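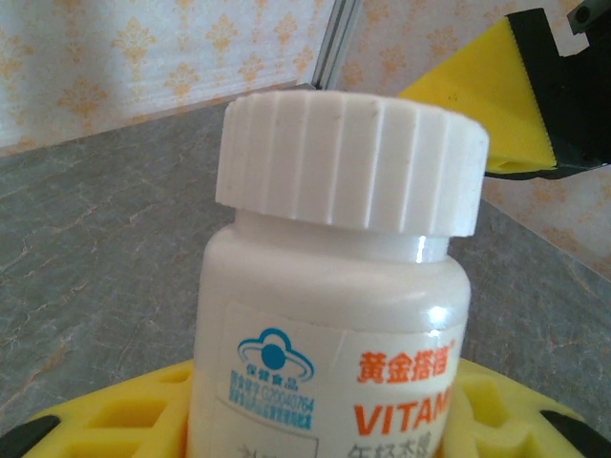
Can a robot do the chores yet?
A few of them, slowly, if somebody sets the table for it first. Laundry, no. Dishes, not ones you care about.

About Sollus

We're a small shop that tests whether machines can do ordinary work, at home and on the shop floor. Opening, sorting, putting away, wiping down. We don't build arms and we don't sell them. People send us a chore, we try it, we write up what happened. Good or bad, same rate.

Started in a back unit at Lornar with one bench and a lot of tape. Moved to the Haberkorn building in September. More outlets, worse parking.

What we test

Small stuff mostly. Bottles and caps are the big one right now. A cap is a fussy thing for a gripper: squeeze, turn, lift, and don't drag the bottle along with it. Ridges help. A holder helps more, and yes we say so in the report when we used one. Your kitchen counter doesn't come with a holder.

Close up, the contact looks like this, yellow finger against the right side of the cap, cap sitting at a tilt:

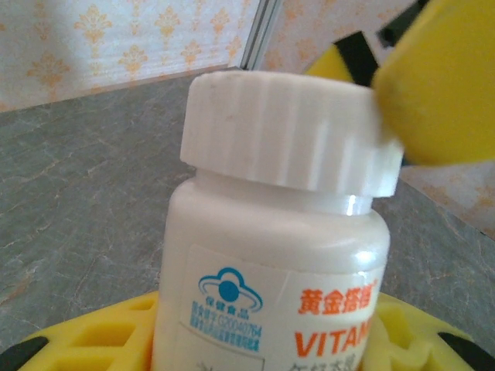 How we work

Every chore gets 90 tries. Same lighting, same start position, then we start moving things on purpose. An inch left. Turned label. A lot of demos fall over right there.

We log every try, including the dumb ones. Nurkska, our biggest report so far, was 298 pages and most of that was failures. Clients read the failures first, which we like.

Two arms or one? Depends on the chore. One to hold, one to work is how people do it, so it's a fair place to start. Costs more, and the arms have to stay out of eachother's way.
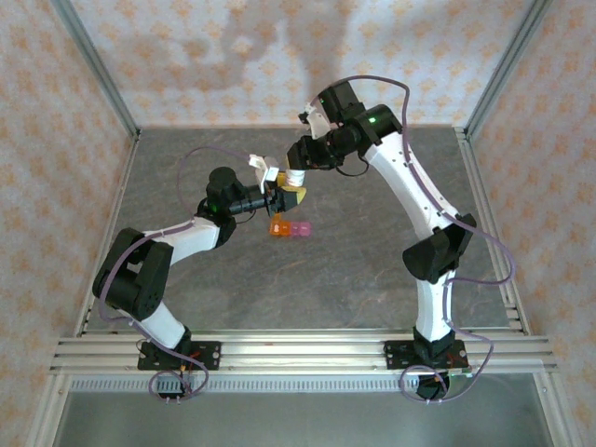 Two arms over the test floor, orange and pink blocks below.

Where things stand

Shop floor is ahead of the house. Same part, same spot, all day long, a machine can be fine at that. A house moves around. Kids, cats, mail on the counter. We've had chores go well on the bench and then go to peices in a real kitchen, same arm, same software.

Also speed. If a person does it in 4 seconds and the arm takes 37, that's in the report in big type. Some folks don't mind, they'd let it run overnight. Shops mind.

Picking up is still harder than people think too. You need room for both fingers to come down around the thing, and a good guess at where the floor is. 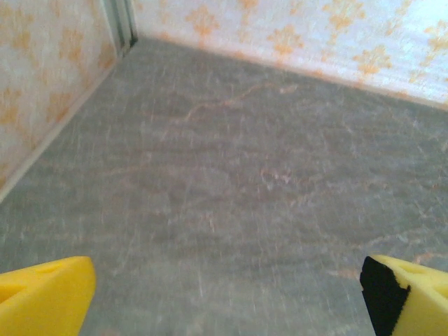
Go in too high and you close on air. Too low and you're pushing on the surface, and a decent gripper pad doesn't last long that way. We ask for spare pads with every arm now.

Send us a chore

Email is best, phone is hit or miss. Tell us what the job is, what it's done on, how fast a person does it. Send two of the item, we will break one. No knives, no hot oil, no pets.

Page updated December 2, 2024. Price list is being redone, ask.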